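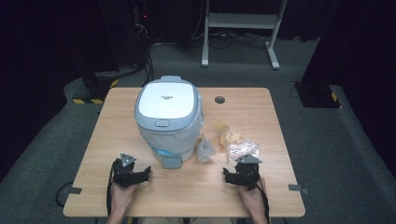 Playout software for a small community channel: replace or patch?

Started by ksawery_duda, August 21, 2023

ksawery_duda
We run a local channel that goes out on cable and as a web stream. Playout is still on Jalter, the old version, on a machine that has not been updated in years because the last update broke our graphics. It works, mostly. The schedule holds 1,757 items at the moment and it takes an age to load in the morning.

The board has asked for a quote for something newer. The two names on the list are Weseo and Sowah. Has anyone moved from Jalter to either of these? I am mainly interested in how the playlists came across, and whether you had to re-encode your library.

oliwia_w
We went from Jalter to Weseo two winters ago. Playlists came across as plain text and had to be tidied by hand. In and out points were kept, secondary events were lost. That means every logo on, logo off and lower third had to be put back in. It took me and a student the best part of November.

We did not re-encode. Weseo played everything we had except some very old interlaced files from a tape transfer.

hlui
I would stay on Jalter. If it goes to air every day and the only complaint is the load time, archive the old items and see what is left. Most channels our size keep far too much in the active schedule. You do not need last year's council meetings in there.

ksawery_duda
hlui, we tried that. The archive tool hangs on our version. Support told us to update first, and that brings back the graphics problem.

hlui
Then update on a spare machine and rebuild the graphics there. It is still cheaper than a new system and the training that goes with it. Your presenters and operators already know where everything is.

felicja.p
I don't agree with that. I was at a station that kept patching the same playout box until the capture card died, and the replacement card had no driver for the old system. We were off air until the following evening. If Ksawery's board is offering money now, take it. They may not offer again.

hlui
A spare capture card costs very little. Buy one and put it on a shelf.

felicja.p
You can't buy that model new any more. I looked.

oliwia_w
Can we keep to the question? Ksawery, what format is your library in? And do you have any sort of asset management, or is it all folders?

ksawery_duda
Folders. 1,606 files on the main store, nearly all of them ProRes, a few H.264 from outside contributors. We use Nullell for ingest from the studio, two channels of it, and it writes straight into the same store. 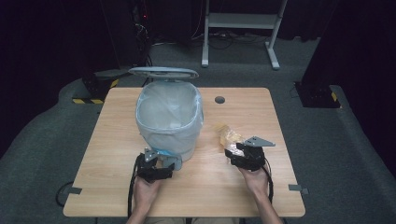 leokadia.k
Does Sowah pick up files while Nullell is still writing them, or do you have to wait for the recording to finish?

oliwia_w
It waits. At the place I freelance for, a recording shows in the Sowah browser straight away, greyed out, and you can put it in a playlist, but it won't play until the file is closed. Weseo will play a growing file if it's ProRes, with a delay you set yourself.

leokadia.k
Thanks. That rules out Sowah for us. We start the repeat of the evening service before the live one has ended.

felicja.p
Sowah is better at graphics though. If you use a lot of templates I would still look at it. The Weseo editor is slow and you have to restart playout to load a new font.

oliwia_w
That was fixed in the version after ours, I believe. I haven't tested it.

hlui
For what it's worth, Jalter also plays growing files, and always has.

ksawery_duda
Yes, and we rely on it for the debates, so it will have to be Weseo or stay put. I have asked for a trial licence. Oliwia, did you run both systems side by side before you switched?

oliwia_w
Yes, for up to 5 weeks. Weseo ran the same playlist into a monitor and we compared. The main thing we found was drift at the top of the hour, caused by a wrong frame rate setting on our side. Check that first. Also make sure both machines take time from the same clock.

ksawery_duda
Good, will do that. The spare machine has no reference input, so I need to sort that out before the licence starts.

hlui
If you are setting up the spare machine anyway, put the Jalter update on it for an afternoon before you wipe it. It costs you nothing.

ksawery_duda
Fair enough. I'll try it and post what happens with the graphics.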